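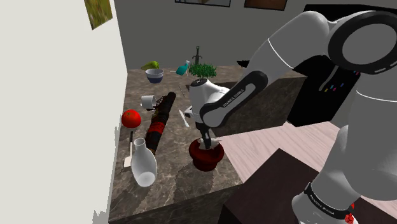

Simulated kitchen, Culance test set: the arm reaches into a dark red flowerpot on a crowded counter. Render: Oravec

November - by Ľudovít Hudec, Oravec

Curville - I've been wanting to share this one for months, and now I finally can! Today my group at Oravec is releasing Culance, a training method that helps robot arms pick things up when there's a lot of other stuff in the way.

Most of our earlier work used tidy tables with a few objects on them. My own kitchen has never looked like that (ask my family), so we built simulated counters and piled on the mess - mugs, spray bottles, vases, fruit, a houseplant or two. Then we let the arm practice in 1,000 different layouts.

What's new is how Culance picks its practice. It keeps track of the grasps it was least sure about and builds the next round of counters around those. Training took 19 hours on our lab machines, and the failure rate on crowded counters came down from 30 percent to 11 percent. I made the team run it again before I believed it!

All of these results are from simulation. Real arms are next, at our Canerton lab, and I expect some broken dishes. Thin, flat things like knives and spatulas still give us the most trouble, and we say so in the paper.

The code and the kitchen layouts are free to download from the Oravec site starting Wednesday. If you try them, write to me - I read everything, even the complaints.

30 shares | 11 comments

Press contact: Oravec media desk, Curville | © Oravec. All rights reserved. | Back to top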